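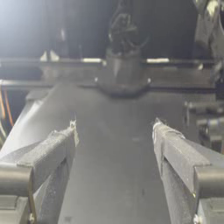

Does the hardness setting on a home water softener need to change when the source water changes?

The setting should be changed whenever the hardness of the incoming water moves by more than a grain or two per gallon, and the coming switch at the Araya wellfield will move it by considerably more than that.

Print
E-mail

Starting in November, the 565 service connections on the Hino side of the Hestent Water District will be supplied with a blend of Araya well water and treated surface water from Vellier. Until now these connections have received well water alone. Connections on the east side of the canal already receive the blend and will see no difference.

Araya well water has a total hardness of 330 milligrams per liter, expressed as calcium carbonate. Most softener controls are marked in grains per gallon. One grain per gallon equals 17.1 milligrams per liter, so the well water works out to a little over 19 grains. The blend is designed to arrive at 9 grains. It will still be classed as hard water, and most households that soften now will probably want to go on doing so, but the resin will have less than half as much calcium and magnesium to remove from each gallon.

What the setting does

A softener tank holds resin beads charged with sodium or potassium. As water passes through the bed, calcium and magnesium attach to the resin and the sodium or potassium goes into the water. When the resin is used up, the control valve draws brine from the salt tank and flushes it through the bed to recharge it. The hardness setting has no effect on how soft the water is on a given day. It tells the valve how fast the resin is being used up, and so when to recharge.

On a metered valve, the control divides the capacity of the resin by the hardness setting and counts gallons against the result. If the setting stays at 19 or 20 after the water drops to 9, the valve will recharge after less than half of the gallons it could have treated. The water at the tap will be soft, and there will be no sign of trouble apart from the salt level, which will fall at the old rate. Each extra cycle also sends rinse water and chloride to the sewer. Conventional treatment does not remove chloride, and it passes through the plant to the river.

Timer valves are older and simpler. They recharge on a fixed schedule regardless of use. These have no hardness setting in the usual sense, and the adjustment is made by lengthening the number of days between cycles. The owner's manual normally has a table of household size against hardness. A household on a timer that now recharges every second day can, in most cases, go to every fourth day under the blend, but check the table before making the change. Very long intervals are not recommended. Resin that sits for more than a week or so without being flushed can pack down and channel.

Iron and the compensated setting

Many installers add to the hardness figure to allow for dissolved iron, usually four or five grains for each milligram per liter. If your softener is set well above 20, this is the likely reason. Iron in the Araya wells is low – below the level at which it stains fixtures – and the surface water adds almost none. The district does not see a need for an iron allowance in the blend. Homes with old galvanized service lines are an exception, as they may pick up iron between the main and the softener. In that case have a sample tested from a tap ahead of the softener and set the control from the test result.

Timing

Please do not change the setting ahead of the switch. A control set to 9 grains while the supply is still straight well water will let the resin run out long before the valve recharges, and hard water will pass through to the water heater. The blend valve at the Hino booster station will be opened in stages. Hardness at the far end of the system will trail behind hardness near the station, and homes on dead-end mains will be the last to see the change. A notice will be printed on the water bill when samples from all five monitoring taps on the Hino side have leveled out. Use that notice as the signal to reset.

To confirm the hardness at your own address, use a drop-count test kit on cold water taken ahead of the softener. An outside spigot is often plumbed this way, though not always. Strips are acceptable for a quick check, but they read in broad bands and can't separate 9 grains from 12. Run the tap for a few minutes before taking the sample, and rinse the test vial with the same water.

Other equipment

Dishwashers with a built-in softener have their own hardness setting, generally a numbered step and not a value in grains. If the dishwasher is fed with softened water the step should already be at its lowest position and needs no change. If it is fed with unsoftened water, consult the manual and move the step down after the notice appears.

Tankless water heaters on unsoftened lines are normally descaled once a year on well water of this hardness. The district has no recommendation on a new interval. Follow the manufacturer's guidance for the new figure, and keep in mind that scale already in the heat exchanger will not dissolve to any useful degree in the blended water.

Coffee makers, humidifiers and steam irons will collect scale more slowly. Residents who keep aquariums should note that alkalinity will fall along with hardness. A series of small water changes is easier on the fish than one large one during the weeks when the blend is being adjusted.

Taste and disinfection

Surface water from Vellier is disinfected with chloramine, while the Araya wells have been treated with free chlorine. The blend will carry chloramine. Taste and odor are generally milder, but chloramine does not leave the water on standing the way chlorine does. Carbon filters remove it more slowly than they remove chlorine, and some small faucet filters are not rated for it. Anyone who uses tap water for home dialysis must speak with their equipment supplier before the switch. Aquarium and pond owners will need a conditioner labeled for chloramine.

Some residents may notice brief cloudiness when the blend valve is first opened, as the direction of flow will reverse in several of the mains on the Hino side. Flushing crews will be working in advance of this, generally between 10 p.m. and 4 a.m. If the water is discolored, run a cold tap until it clears and hold off on laundry. Put the softener in bypass if it has one, and return it to service once the water is clear.

Hardness results from the monitoring taps will be listed in this newsletter through the spring, in both units.

Print
E-mail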